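7.3 Gripper does not close on the object (message "Grip timeout")
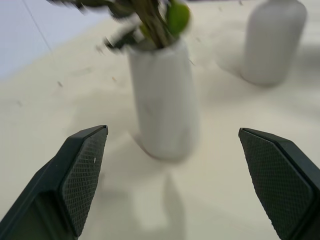

7.3.1 When this fault appears

The arm moves to the object and the fingers stay open. After 4 seconds the controller shows "Grip timeout" and holds the arm in position. The motors are still under power in this state.

CAUTION: Do not put your hand between the fingers while the message is shown. The close command can still be waiting in the controller, and the fingers may close without warning.

7.3.2 What to do

1. Press the stop button on the controller. Wait until the status lamp is off.

2. Remove the object by hand, from the side. With tall or round objects, such as a vase with a plant, hold the base.

3. Look at both finger pads. Wipe off dust and small particles with a dry cloth. Do not use alcohol - it makes the pad surface hard.

4. Clean the table below the gripper.

5. Check that the finger cable is fully pushed into its socket at the wrist.

6. Release the stop button and select Service > Gripper > Open/Close. Run the test at 40 percent speed, with no object on the table.

7. If both fingers move the same distance, put the object back and start the task again.

Note: If only one finger moves, do not repeat the test. Lock the controller and write to the Wiviletti service desk in Erkasberg, for the attention of Lino Testa. Please include the cycle counter.

Note: On the unit in Lesaddale the fault came at cycle 3,757. The cause was a loose plug at the wrist (report by Femi Ezeani, 9 June 2018). Step 5 was added to this section after that report.

7.3.3 After the repair

Set the grip force again as described in section 5.2. The old value is not kept when the finger cable is unplugged.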